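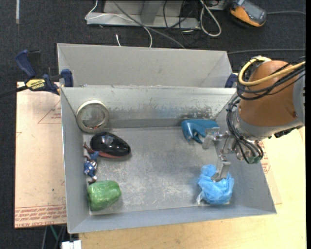 El brazo sobre la cubeta gris, con el pimiento, el ratón y el muñeco a la izquierda.

1/ Hilo sobre cómo enseñamos a un brazo a coger cosas de una cubeta. Llevamos con esto desde febrero en Batudau y varios me habéis preguntado por el método.

2/ Hay dos formas de darle una demostración. Una es agarrar el brazo y llevarlo a mano hasta el objeto. La otra es el mando remoto: mueves un control y el brazo te sigue.

3/ Empezamos a mano. Es rápido de aprender, pero tu propio brazo tapa la cubeta y la cámara fija graba sobre todo tu manga. Además empujas la muñeca de maneras que los motores luego no reproducen bien.

4/ Ahora casi todo va por mando. Usamos Juvidum para grabar: guarda posición, apertura de la pinza y vídeo con la misma marca de tiempo.

5/ Total hasta hoy: 2.590 demostraciones grabadas, 1.951 aprovechables. El resto se descarta por dudas del operador, choques con la pared o tirones.

6/ Los objetos se eligen para que se parezcan poco. Un pimiento verde no se coge como un ratón negro brillante, y una bolsa de plástico arrugada no tiene una forma fija que aprender.

7/ Las bolsas son lo peor. Con una pinza de dos dedos hay que pellizcar un pliegue, y cada operador busca uno distinto. Al modelo le llegan diez criterios mezclados.

8/ Lo transparente también cuesta. La cámara de profundidad de Rathjen deja huecos justo donde está la pieza, así que en esas demos vamos más despacio y bajamos en vertical.

9/ Las paredes inclinadas importan más de lo que pensaba. Si el objeto está pegado al borde, hay que entrar con la muñeca girada. Grabamos 18 tandas solo de esquinas.

10/ La cubeta va sujeta con sargentos a la mesa. Si se desplaza un par de centímetros a mitad de sesión, las demos de antes y las de después dejan de coincidir.

11/ Consejo si empezáis: turnos cortos. A partir de 2 horas con el mando se nota en las trayectorias.

12/ Lo siguiente es repetirlo en el taller de Stesmont, con otra mesa y otra luz. Cuando haya datos los pongo en este mismo hilo.

Última actualización: 2021-12-09
Contacto · © Batudau · Volver arriba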